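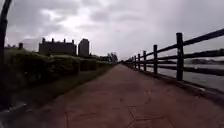
Do workplace step challenges get people walking more?

For a few weeks they do, mostly among the staff who walked plenty already, and I haven't seen much to show that it lasts.

Speaker notes, Kemeys staff health day, May 12, 2022
Slot is after lunch. Keep it moving. Questions at the end, not during, or we will never get past the pedometers.

Opening
Say who I am, say I used to run one of these. Don't apologise for it. I was the person sending the Friday-style cheery email with the league table in it, and I believed every word.
Ask for hands: who has been in a step challenge? Keep hands up if you are still counting. Wait. Let them look round the room.
I'm not here to tell anyone that walking is bad for them. Walk as much as you like. My quarrel is with the spreadsheet.

What was promised
Read out the line from the Diststead brochure: "a healthier, happier workforce in a single season". Ask what a season is.
Diststead sold the scheme to our old head office as a way of cutting sick days. When I asked how many sick days, the answer was that every workplace is different. True, and no use to anybody trying to sign an invoice.
Brochure had a chart with no numbers up the side. Pause here, people usually laugh. Don't wait too long if they don't.

What we got
400 staff were invited. I can't show you a clean figure for how many finished, and that is my first point. Signing up was recorded very carefully. Dropping out wasn't recorded at all; if you stopped logging, the system left you out of the average. So the average went up every week. Of course it did. The people pulling it down had gone home and put the gadget in a drawer.
Say that again slowly, it's the bit that matters. If you leave out those who quit, nearly any scheme looks good.
We ran it for 9 weeks. The glowing report went to the board after week two.
Sick days: they fell a bit. They also fell at the Drarberg office, where there was no challenge. Rostislav Hubáček spotted this and was told he was being negative.

Who joined
Janka Lukáč went through the sign-up list for me afterwards. Names she knew: the running club, the dog owners, the woman who cycles in from the coast in January. People who spend the day on the phones hardly featured. Ask the room why. Someone will say laziness. Push back on that. Phone staff had two short breaks and a rule about being at the desk when the second one ended. You can't walk far on that and still get a cup of tea.
I would like somebody to run one of these where the prize is a longer break.

Cheating (they always ask)
Yes, there was cheating. One gadget went on a dog. One went on a child's swing, I'm told, though I only have that second-hand so don't state it as fact. I never minded much. People cheated because there was a voucher, and they were bored, and the team above them was clearly cheating too. It does make the numbers worthless, mind.

The other side
Be fair here. Kenza Bouzid ran the scheme at Zonau and thinks I'm too hard on it. Her case is that people from different floors talked to each other for once, and that three of them still go out together at lunchtime. I believe her. I'd only say that if you want people to talk to each other, there are cheaper ways, and none of them need an app that wants your date of birth.
She also says a short-lived gain is still a gain. Fine. Then sell it as a short-lived gain, and charge accordingly.
(If Kenza is in the room, let her have a minute.)

What to ask before you buy
Put these up one at a time and don't read them off the screen.
How many people started, and how many were still logging on the last day?
Were the quitters left in the average?
What happened at a similar office that did nothing?
What were people doing six months afterwards? If the seller doesn't know, why not?
Who owns the data when the contract ends? Ovidiu Bucur asked ours this in writing and got a link to a privacy page that wouldn't load.

Things I would try instead
Flag clearly that I have no proof for these either. I don't get to be choosy about evidence and then wave my own ideas through.
Showers that work. Somewhere to hang a wet coat. A meeting that ends early enough to get outside before the next one. Letting people take the long way back from the post room without somebody looking at the clock.
Nestor Evangelista's team tried the shorter meetings. They say they like it. I have asked whether they walk any more than before and he says he hasn't measured it, and doesn't plan to.

Timing note
If running late, drop the cheating section. Keep the averages.
Handout is at the back, one sheet, both sides. The link at the bottom of it has a typo, the correct one is written on the flipchart.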